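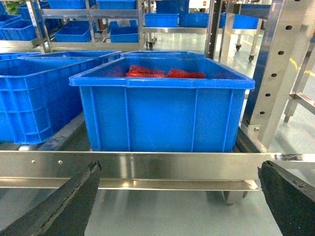
Blue crates on a steel cart at the Gurnen distribution hall in Fonseca. The robot's gripper fingers are in the foreground.

The crates at Gurnen have been blue for as long as Kai-wen Tse has worked there. Nearly everything else about the job changed in June, when the company put its first mobile picking robots on the floor in Fonseca.

Tse started as a crate handler. She took crates off the racks, set them on a cart, pushed the cart to packing and went back for more. On a busy shift her team of 18 moved 2,442 crates, and most of them were lifted at least twice. She kept a heat pack in her locker for her lower back.

Now she is a floor lead, and the lifting she does is mostly when something goes wrong. The robots, built by a firm called Veltunura, roll up to a cart, close two padded black fingers on a crate and carry it to the line. Gurnen runs five of them. When one stops, a message goes to the tablet on Tse's belt and she walks over.

"Usually it's a crate sitting crooked," she says. "You straighten it, you clear the stop, you leave. The first month I was doing that all day long."

The crates turned out to be the hard part. They have thick rims and ribbed walls, and the older ones have warped. A person adjusts to that without thinking. The robots had to be taught to come in lower on some and slower on others, and the floor crew did a good part of the teaching. Handlers marked bad grips on the tablet, and the Veltunura technicians made changes overnight. Tse says the crew was paid its normal rate for this, and a few people felt it should have been more.

Loose items are still packed by hand. Gurnen tried the robots on bagged and wrapped goods for two weeks and stopped. Shiny wrapping gave the cameras trouble, and soft packages slid out of the grip. Management says another trial will come next year.

Custódio Figueiredo runs the building. He says output is up, though by less than the sales presentation promised. The best shift so far came to 2,498 crates, which is 56 more than the old team managed on a busy one. The bigger change, in his view, is in sick days and turnover. Fewer people call in with sore shoulders, and he has not had to hire for the night shift since summer.

He has not laid anyone off. Three handlers left on their own and their jobs were not filled. Others moved to packing, returns or crate washing. Two of them took a maintenance course in Destano, paid for by the company, and now look after the grippers. The rubber on the fingers wears out and has to be replaced, a job that takes one person most of a morning.

Some of the crew miss the old arrangement. Handlers used to work in pairs and talk through the shift. A floor lead covers a wide area alone, and the tablet decides where she goes next. Tse brought this up at a staff meeting, and breaks are now scheduled so that at least four people are off the floor together.

She also asked for the alert sound to be changed. That took until October.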